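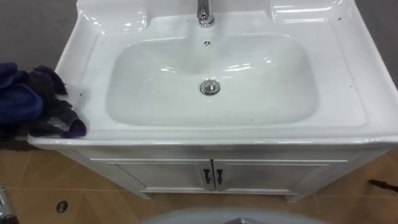

A basin set into a white vanity, with a soap ledge on either side of the faucet.

Bathroom basins: the five-minute wipe

We had more mail about the June kitchen checklist than anything we've run so far (634 of you wrote in!), and the thing you asked for most was the same treatment for the bathroom. So let's start with the basin, my favorite job in the whole house. It's small, it's white, it shines up fast, and you get to enjoy it every time you brush your teeth.

Clear everything off first, including the soap. Those molded ledges at the back are lovely to have, but they collect dust and old soap, and they're easy to skip when there's a cup parked on one. Then go around the wide flat rim with a dry cloth. Dry really matters at this stage! Hair and grit lift right off a dry surface, and once they get wet they just travel.

Next comes the bowl. Dampen a soft cloth, add one drop of plain dish soap, and work from the top of the walls down toward the drain. Go slowly around the metal ring of the stopper, then fold the cloth to a clean side and do the overflow opening, which is the spot I forgot for years. A cotton swab gets into the slots if yours has a slotted cover.

I'm a big fan of a dark cloth for white ceramic. Navy is perfect. Anything pale you've picked up shows on it right away, and you can tell when it's time to rinse. The pack from Cesta that I bought in December had 12 in it and they've all held up beautifully, even with hot washes.
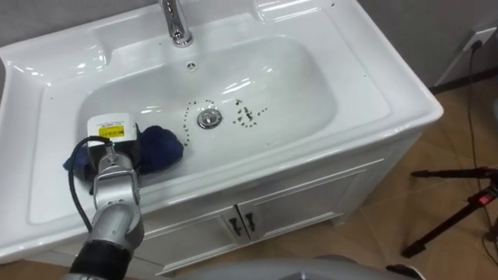 Fatima Maluleke wrote from Landham that she does it the other way around, faucet first and bowl last, so the drips off the lever get caught in the same pass. She also keeps an old toothbrush in the vanity for the base of the faucet and says she'd never go back to a sponge.

I tried her order this week and I'm sold on the faucet part. The toothbrush too! Finish by buffing the chrome with a dry corner of cloth, then put the soap back on its ledge. Mirrors are up next issue, so send me your streak cures.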